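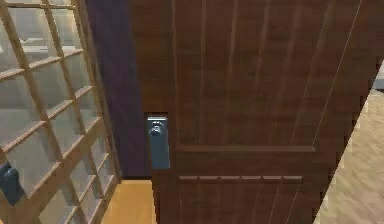 Household Automation, Unit 2: Doors, Floors and the Limits of Current Machines
Course handout, Department of Applied Mechanics
Instructor: Saadet Ertürk
Laboratory supervisor: Géza Győri

Scope of the unit

This unit considers whether machines can at present carry out ordinary household chores without assistance. Students are expected to have completed the reading on grasp planning before the March laboratory period. The Pitance simulator will be used for all graded exercises.

Opening a door

Opening a door is commonly treated as a single action. For a machine it is a chain of smaller ones: finding the handle, choosing a grip, turning or pressing the handle, and moving the body back as the door swings. A failure in any one of these usually ends the attempt. Handles differ in shape and in direction of travel, and a program prepared for one type may perform poorly on another.

In the course exercise, each group will run 700 attempts in simulation. An attempt counts as complete when the door stands at 90 degrees to its closed position and the machine has released the handle. Attempts in which the door swings back before release are to be recorded separately. Groups that used the Hindow controller last term may keep their settings, provided that these are listed in the report.

Moving through a room

Cleaning a floor is the household chore in which machines have had the longest practical use. A wide stretch of bare wooden floor presents little difficulty. The harder areas lie along the walls, under and beside furniture, and wherever a small object has been left on the floor. The machine must then decide whether to go around the object, push it, or pick it up, and these choices call for very different equipment.

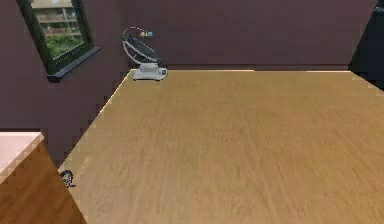
Can a machine now be left to tidy a room without supervision?
In most homes it cannot yet be relied upon to do so. Machines can clean open floor with little help, but sorting, lifting and putting away mixed objects still require a person to check the result and correct mistakes.

Simulation and the real home

Results obtained in simulation should be reported as such. Friction, worn hinges and uneven light are simplified in the Pitance models, and a high score does not show that the same program would succeed in a home. The notes by Anežka Hrnčiar on the course page discuss this matter in more detail.

Submission

Reports are limited to 700 words, excluding tables. They are to be submitted to Recep Akbulut through the course page. Late reports require the written approval of the instructor.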